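On Growing Peppers in a Short Season

May 23, 2021

The growing season at this address is short, and peppers are not naturally suited to it. This post records the practice I have followed for eight years, together with the changes adopted this spring.

Seed is started indoors, 16 to a tray, under a plain shop light. Two varieties were selected this year: Kollomau, a mild pepper that ripens to orange, and Zirkby, which is smaller and considerably hotter. Germination of the Kollomau was satisfactory. The Zirkby was slow, and part of the tray had to be sown again.

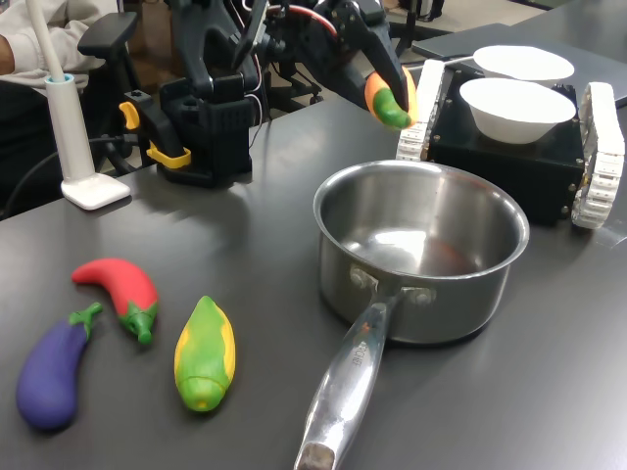
Photo: Sebastián Iturra

Color is a poor guide to picking in a cool climate. A pepper that is still partly green may be cut and finished on a kitchen counter, although the flavor will be less sweet than that of one left on the plant. I leave the first few fruits in place and cut the later ones early - frost has arrived here before the end of September more than once.

Seedlings are moved outdoors only when the nights remain above 49 degrees. They are set out for an hour on the first day and somewhat longer on each day that follows. Plants that were hurried through this stage in past years dropped their flowers and did not recover until late summer.

The bed itself has been extended along the south wall, where the brick holds warmth into the evening. Compost was added in April. No other feeding is planned before the first fruit sets.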